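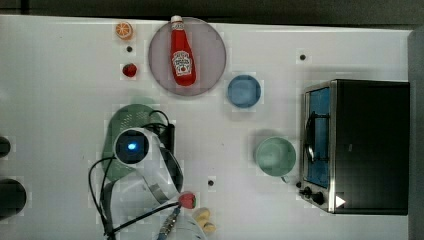

Ketchup bottle on a grey plate, from above.

How to schedule a month of posts in one sitting

Updated 6/10/19 by Radka Živković

Quick one, been asked this a lot since the Kurncombe newsletter went out.

Step 1. Dump your ideas
Open a blank sheet. One line per post, no editing. Links, half jokes, customer questions, all of it. Stop at 50.

Step 2. Sort by channel
Newsletter, Facebook, blog. Anything that fits none, bin it. Be brutal, I kept far too much in July and it showed.

Step 3. Write the captions
Short. First line does the work. For the blog teaser I allow up to 800 characters, everywhere else much less. Read it out loud, fix the clunky bits, move on.
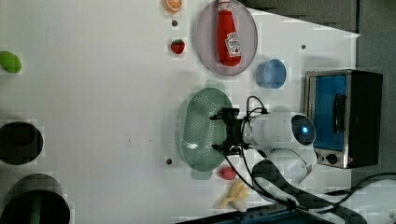 Step 4. Load the queue
I use Justska. Paste, pick a slot, save. Check the time zone befor you save, mine had reset itself. Then send the preview link to whoever signs off. Done, close the tab.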